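Food and Drink in Dinadham

April | By the Dinadham Town Guide staff
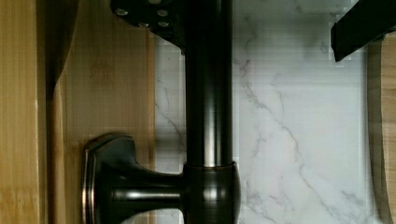 A dark bronze faucet with a lever handle

Dinadham is a river town known in its region for plain cooking, smoked fish and a style of sour rye bread. Most of its restaurants and bars are in the Old Market district, with a smaller group along Cleron Street near the rail station. The town's eating places are mainly independent, and many have stayed in the same families for decades.

History

The first public eating houses in Dinadham served bargemen who stopped overnight to wait for the lock to open. They sold soup, bread and beer from a single counter, and customers usually ate standing up. When barge traffic declined, several of these houses became taverns for workers at the nearby mills. The narrow rooms and long counters of the Old Market still reflect that use.

Cleron Street developed later, after the station opened. Its early businesses were lunch counters and bakeries that kept railroad hours, and a few still open before sunrise. The mills closed one after another, and for a time the Old Market had more empty storefronts than restaurants. Lower rents brought in new owners, and the district was busy again within a few years.

Local dishes

The dish most closely tied to the town is grullex, a thick stew of smoked trout, potatoes and leeks. It is served in a deep bowl with a slice of rye laid across the top. Older recipes call for the stew to cook slowly for up to 6 hours, while restaurant versions are usually much quicker. Cooks disagree over whether cream belongs in it. Places in the Old Market generally add it, and those on Cleron Street generally leave it out.

Dinadham rye is made with a sour starter and a small amount of molasses. It is dense, keeps well and is often sold by the half loaf. Other common items include pickled beets, onion pie and a baked apple pudding eaten with salted butter.

Restaurants and bars

Fagundes is the largest restaurant in the Old Market. It began as a fish shop and still has a retail counter at the front, with the dining room behind it. The menu is short and changes with the catch, although grullex is always available. Dinner reservations are taken by phone only.

The district also has three taverns that brew their own beer, mostly brown ales and a light wheat beer sold in summer. Cider from orchards north of town is common on tap. Two coffee roasters operate on Cleron Street, and both supply restaurants elsewhere in town.

Annual events

The Grullex Supper is held each April at long tables in the market square. It seats 1000 people, and tickets are sold at the town library. Restaurants each prepare their own version of the stew. A smaller cider tasting takes place in the fall at the old lock house.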